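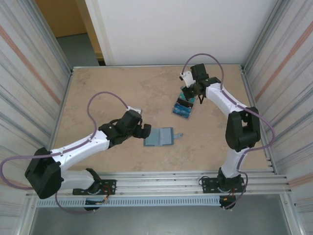
Paper Handling and Small Office Order
Session 4 handout: folders, card boxes and the myth of the tidy desk
Tutor: Wenjie Guo. Notes revised by Yichen Wan, 26 August 2018

Read before the session. Bring one folder you use at home or at work, with whatever is in it. Please don't clear it out first.

1. What the advice says

Most books on desk order repeat the same claim: give every paper a home and the mess goes away. I have taught this course long enough to doubt it. A home is easy to give. Getting the paper to go there on a wet afternoon when the phone is ringing is the hard part, and the books tend to skip it.

The set reading (Xiao, chapter 2) is better than most, but watch how she uses the word "system". Sometimes she means a box. Sometimes she means a habit. Mark each use in the margin and see whether her argument still holds when you swap one for the other. I don't think it does on the last two pages.

2. The pocket folder

A light-blue folder with two inner pockets, laid open flat, is about as plain as stationery gets. The usual teaching is left pocket for "to do", right pocket for "done". Try it for a week before you believe it. In my experience the right pocket fills up and the left one becomes a place where things are forgotten politely.

Points to test:
Does the folder stay open by itself, or do you need a hand on it?
Can you tell what is in a pocket without pulling the papers out?
What happens to anything smaller than a postcard?

The last one matters for today. Loose cards slide down into the corner of a pocket and stay there. Plelter sells a folder with a stitched card slot and claims it solves this. Deming Xia used one all through March and his cards still ended up at the bottom of his bag.

3. The clear card box

A transparent plastic box lets you see its contents, blue cards for instance, without opening it. Fair enough. The catalogues then jump from "you can see them" to "you can find them", and I would like you to be suspicious of that jump. Seeing a stack of cards of one colour tells you that you own a stack of cards of one colour.

Clear boxes also get used for whatever is small and lying about. Once a clip or a rubber has gone in, the box is a drawer. Decide on your own rule about this and write it down, even if the rule is that you don't mind.

4. Folder or box?

Xiao says cards belong in boxes and sheets in folders. Thibault Lefèvre, in the short extra reading, keeps the two side by side on the table and moves things between them as the work changes. I find his version more believable, though he admits it takes up a lot of table, and he has a large one.

His figure of 2,767 cards sorted in one winter should be taken with salt. He gives no idea how many he ever looked at again.

5. Exercise (30 minutes, in pairs)

Open your partner's folder flat on the table. Put the card box behind it, a little to the right. Sort the contents into pocket, box or bin. You have 10 minutes each. Use the rest to argue about anything you disagreed on, and note which items were hard to place.

Swap back at the end and check nothing has gone home with the wrong person.

6. For next time

Write around 800 words on one item you could not place. Don't propose a new product as the answer. Molstead label sheets are on the side table if you want to try labelling first, but say in your piece whether the label changed anything.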